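# How Do You Plan to Buy a Robot Tool?

Robots cost money. Before a team buys one, somebody has to sit down with a list and a calculator.

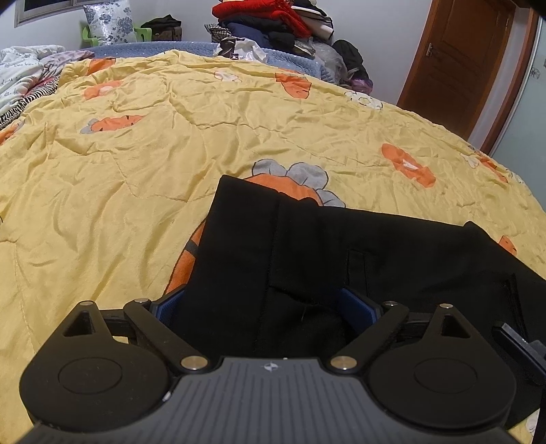 Let's follow a small club in the town of Nukus Falls. The club is called Pomness, and it wants to learn how robots could help with laundry. It has $3,789 to spend by November.

## What goes on the list?

The first thing on the list is the gripper. A gripper is the part that grabs. It works a bit like your thumb and finger: two sides close on something and hold it.

Some grippers are fixed to a robot arm. Others are held by a person. The hand-held kind costs less, and a club can start with it and think about an arm later.

Clothes are hard to pick up by machine. A wooden block keeps its shape when you squeeze it. Cloth bends, folds and bunches up. So the club also needs soft finger pads that can hold fabric without tearing it.

## Adding it up

Pomness asked a shop called Kaufmann for prices. One gripper costs $191. The club wants two, one for each hand.

2 × $191 = $382

Spare finger pads come in a pack for $17. Pads wear down, so the club will buy two packs.

2 × $17 = $34

Now add the two answers.

$382 + $34 = $416

Take that away from the money the club has.

$3,789 − $416 = $3,373

That looks like a lot left over. But the list isn't finished.

## Costs that are easy to forget

- **Shipping.** Heavy boxes cost more to send.
- **Repairs.** Pins and joints can get loose.
- **A computer.** Some robot tools need one, and an old one may be too slow.
- **Storage.** A shelf or a box with a lid will do.

Pomness puts $90 aside for repairs. If nothing breaks, the club can use it next year.

## Buy or borrow?

A second shop, Stollanura, rents out tools by the week. Renting makes sense if you only need something for a short time. If you will use it all year, buying may cost less. Work out both prices before you choose.

## Try it yourself

Pick a chore at your house, such as folding pants. Write down each tool a robot would need to do it. Guess a price for each one, then ask a grown-up to help you look up the real prices. How close were you?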